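I have read the new bait rules for Bunwood Reservoir twice and still can't find the evidence in them. From April, livebait is out, ground bait is capped, and anyone fishing with maggots has to buy a permit on top of the day ticket. The reason given is water quality. Maybe so.

Beca Craddock, who wrote the rules, points to a survey of 600 anglers. I'd like to know who they were. I fish there most weeks and was never asked, and neither was anyone in the Kovier club, which has 1,265 members on its books. A survey about bait tells you what people say they use. It doesn't tell you what is in the water.

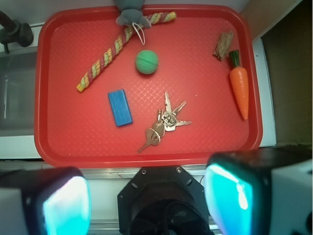
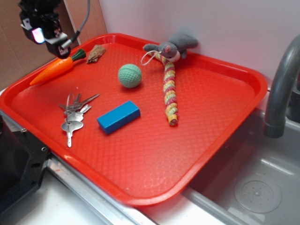 *Two views of a tray with a diamond pattern on its floor.*

Then there is Åberg, the lake everyone quotes. Maj-Britt Solberg's report says the water cleared in the two years after maggots were banned there. Fine, but read to the end — they also dredged the inlet and moved the cattle off the north bank. I know which of those I'd put my money on.

I don't mind rules. I stopped using lead long before I had to, and I've no love for the fellow who tips in a bucket of pellets and goes home at noon. What I mind is paying for a permit on the strength of a guess. Test the water at Bunwood in April, test it again next spring, and print the numbers on the board by the gate. Until then I'll buy my permit, grumble, and carry on using sweetcorn on the far side.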